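Ollside workshop notebook
July, started 9.40, finished after lunch

Culling trial, second go. The Avcı people say their sorter will get a full wedding down to a deliverable set while you make a cup of tea. I don't believe it, but I said I'd test it properly before the busy weeks, so this is the write-up. Add to it if you disagree, in a different pen please.

Test set is the Trunton barn wedding from last season, the one with the dreadful green uplighters. Two shooters, 4,000 raw files near enough exactly once the duplicates from the second card slot are stripped out. Already culled by hand and delivered, so we know what we kept and we know the couple were happy with it. The hand cull took most of two days, spread out, with a lot of swearing at the dance floor.

Before starting I synced the two camera clocks again in the catalogue. They were 23 seconds apart. Small, but it puts the kiss after the confetti in places, and I'd bet the sorter treats the two angles as separate events when they don't line up. Worth doing whatever software we end up with. It should be on the pre-job sheet anyway and it keeps falling off.

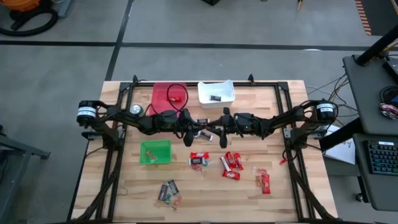 Two wrapped sweets under the grippers, red bin behind.

Run 1, default settings. It finished in 30 minutes, so a long cup of tea. On the old desktop with previews already built. Without previews I stopped it and went and did the invoices. The website quotes a speed without mentioning previews at all, as far as I can find.

Results compared with the hand cull:

It rejected 312 frames that we delivered. I went through all of them one at a time. Most are fair enough, near twins of something it did keep, and I couldn't tell you why we picked one over the other. The rest worry me. Gran laughing with her eyes shut: rejected, eyes closed. The whole run of the first dance at slow shutter: rejected, blur. Dad reading his speech with his hand over his face, which ended up as a full page in the album: rejected, face hidden. Those are the pictures people pay for.

What it kept that we didn't: a great many sharp, well exposed photographs of people chewing.

Run 2, eye check off, blur set to lenient. Better on Gran, still no on the first dance. It also let through a long string of test shots of the floor from when the flash was being set up. I'd like to know what it thought was good about those.
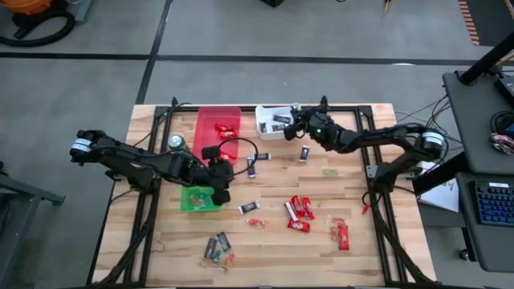
Red tray, green tray, and the loop of cable beside the gripper.

Run 3, same as run 2 but with the day split into chapters first (prep, ceremony, groups, meal, evening) and the evening left out altogether. Much more like it. The group shots were the surprise. It picked the frame with everybody looking in nearly every set, and where it differed from us I think it was right twice. Note that down, because I won't say it again.

So there may be something in it for groups and for the ceremony. For the evening, no. For prep, only if whoever was shooting prep doesn't like working in mirrors, because it seems to count the reflection as a second person with their back turned and marks the frame down.

Their help page says the thing learns your taste over time. Three runs and I can't see any learning. I marked the Gran picture as a keeper after run 1 and it threw out the same frame's neighbour in run 2 for the same reason. Perhaps it needs more jobs. Perhaps it's a sentence on a help page.

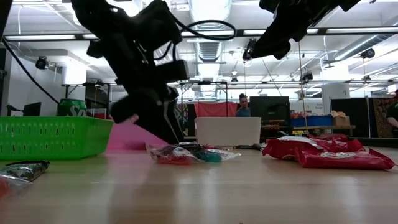
Cost. The monthly plan is sold per seat and we'd need two, unless we keep sharing the old desktop, where whoever gets in first wins. There's a cheaper yearly one but I'm not paying for a year of something I'd switch off at seven in the evening. The trial version also writes its star ratings straight into the sidecar files with no warning. It overwrote the ratings from the hand cull on my working copy. The master was on the other drive so no harm done, but had it been a live job I'd be writing this in capitals.

RULE until we decide: copy only, never the master. And ratings exported to a text file first.

Separate thing while I had the Trunton files open. The Brerberg proofs came back and the skin is still too warm. They say their side hasn't changed. Our monitor hasn't been profiled since spring, so I can't argue with them yet. I ran the profile at lunch and looked at the same spread again on screen: a touch cooler than before, nowhere near enough to account for the proof. Asked for a reprint of one page on the matt stock, same file, no corrections from them. If it comes back orange again we've got something to show them.
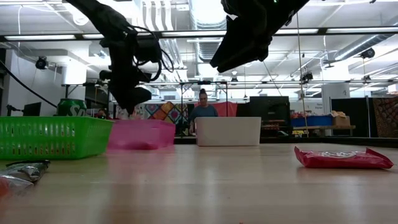

I'd also like to try culling the same wedding by hand again from scratch without looking at the first set. My suspicion is that we'd disagree with ourselves by a fair number of frames too, and then the rejected total above means less than it looks. It should be done before we quote that number to anyone. Not volunteering for the dance floor though.

To do
Clock sync on to the pre-job sheet, top line, in ink
Ask Avcı whether the blur check can be turned off per chapter
Ask them about the sidecar business as well, and keep the reply
Re-cull Trunton groups and ceremony by hand, previous ratings hidden
Chase Brerberg for the matt page
Trial runs out at the end of the month, card details are NOT saved, leave it that way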